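Faltmaß

Die Wohnung in der Kerslake-Siedlung war mit Frist bis zum Ende des Monats März zu übergeben. Sie notierte den Bestand in einer Tabelle mit vier Spalten: Gegenstand, Zustand, Maß, Verbleib. Die Spalte Verbleib blieb zunächst leer.

Die Kartons stammten von der Spedition Jokon. Innenmaß laut Aufdruck 700 Millimeter in der Länge, nachgemessen 713. Sie trug den gemessenen Wert ein und strich den gedruckten durch. Die Differenz war für Bücher ohne Bedeutung, für Textilien ebenfalls, aber eine Tabelle mit zwei Werten für dieselbe Größe war keine Tabelle.

Mit den Textilien begann sie gegen acht Uhr morgens. Das Bett diente als Arbeitsfläche, weil der Tisch bereits nach Kasville verladen war. Das rosa karierte Laken ließ sie aufgezogen. Die Linien des Karos ersetzten ein Lineal, sofern man den Stoff vorher glattzog, und am Rand, wo er Falten warf, legte sie nichts ab. Der Vater hatte so gefaltet: Kante an Linie, Hand flach, von innen nach außen streichen, wenden. Helle Stücke zuerst, schwarze zuletzt. Auf Schwarz sieht man jede Faser, hatte er gesagt, also faltet man es, wenn alles andere weg ist.

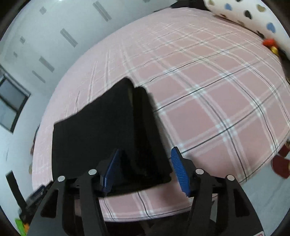

Schwarz faltet man nach innen, kam es aus dem Telefon, das auf Lautsprecher gestellt auf der Fensterbank lag, immer die gute Seite nach innen, sonst kannst du es in Grestatmont gleich wieder bürsten. Und leg es nicht unter die Handtücher.

Sie erwiderte, die Handtücher seien schon im Karton.

Dann nimm sie wieder heraus.

Sie nahm sie wieder heraus. Der Karton wog danach noch 38 Prozent des zulässigen Gewichts, was sie im Kopf überschlug und nicht eintrug. Die Stimme am Telefon fragte, ob sie das Laken ebenfalls einpacke. Es sei an einer Stelle dünn geworden, auf der Seite zum Fenster.

– Welche Spalte, fragte sie.

– Zustand, sagte die Stimme. Nach einer Pause: Nein. Schreib nichts.

Gegen Mittag war der Karton geschlossen, Klebeband längs und einmal quer, Beschriftung auf zwei Seiten. Das Laken blieb auf dem Bett. In der Tabelle bekam es eine eigene Zeile, Maß fehlend, Zustand fehlend. Unter Verbleib schrieb sie: vorläufig hier. Sie speicherte die Datei, setzte sich auf die Bettkante und strich mit der flachen Hand eine Linie entlang, von innen nach außen, bis zum Rand der Matratze.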